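Folding for the Westell Swap Shop – our project report
Textiles and Home Studies, second year
Posted October 12, 2019

So our group picked clothes folding, and yes, we got some looks when the topics were read out. Everyone else had gone for dyeing or upcycling. But the swap shop at Rerkthorpe had a real problem with its shelves, and Purificación Segura and I had both moaned about it before the project even started. Knitted tops get pulled out, held up, shoved back, and by the middle of the afternoon you can't find a size in any of it. We wanted a fold that anyone could do, that would survive a bit of rummaging, and that wouldn't leave a great big line down the front of the top. 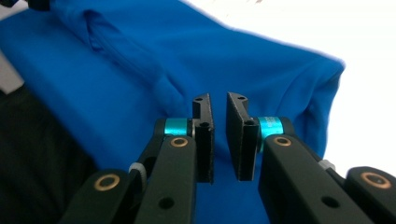 Word count: 1625 (full version with appendices)

What follows is the shorter version for the web page, so I've left out the literature part and the shelf drawings. If you want those, ask Fasil Jemal, he has the folder.

We began in September with the stock cupboard. The shop had 400 pieces on its list, and we took out 43 of them to practise on, all soft knits, because shirts with collars are a whole different argument (Valeriano Calvo wanted them in, he lost the vote). Each of us folded the way we do it at home first. That was an eye-opener! Fasil rolls everything. Purificación tucks the sleeves behind and folds in thirds. I had been folding in half and half again all my life and thought that was simply how it was done.

Rolling was out fairly early on. It saves space in a drawer but on an open shelf the rolls wander off, and you can't see the neckline, and the neckline is what people look for. Half and half again was quick, but the bottom hem ended up on the outside and the pile leaned. Thirds won, with one change: we lay the top face down, bring the sleeves in flat along the back, and only then fold up from the hem. We named it the Kolari fold after the table we worked on, which has Kolari written underneath in marker pen, no idea why.

The sleeves gave us the most trouble. If a sleeve goes in crooked you get a ridge, and the ridge shows through on the front once there are a few more tops sitting on it. I must have redone mine a dozen times on the first afternoon. Smoothing from the shoulder outwards helped, and so did slowing down, which I'm bad at.

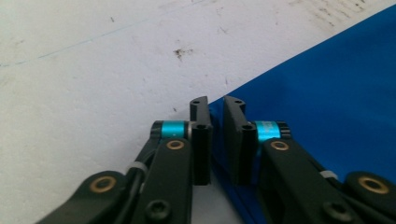
Eduardo Marquez thought we were making too much of the sleeves and should look at the surface instead, as a slippery table lets the cloth creep while you're busy with the other side. He suggested putting a towel down first. We tried it and he had a point, although the towel left fluff on the darker knits, so in the end we went back to the bare table and just kept one hand on the cloth.

Then there was the question of checking each piece before it goes on the shelf. We wrote a short list for the helpers: look at the cuffs, look at the neck, look for loose threads, and put anything doubtful in the mending box. It took a while to get everyone to do it every time – me included.
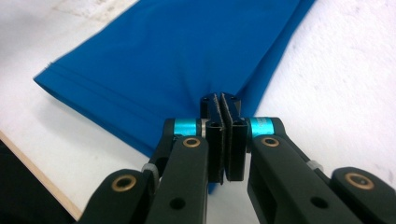
Hems deserve their own bit, I think, and my tutor Demetrio Montes said the same when he read the draft. A hem is the one straight line you can trust on a knitted top, so we line everything up by it. On a bright blue piece like ours the pale double row of stitching is dead easy to follow, and you can tell at a glance whether it's running straight. Dark thread on dark cloth is another matter, and for those we went by feel. Pick the cloth up by a tiny pinch and it pulls into creases that fan out from that spot, so our instructions say to lift with flat hands where you can.

If we did it again I'd start with fewer tops and more people. All of us were used to the fold by the end, and that's no good for finding out whether a newcomer can manage it from the card. I'd also like to try it on the Xolalpa shelves, which are deeper, as thirds might be too narrow for them. Purificación is keeping the instruction card and will bring copies to the next session.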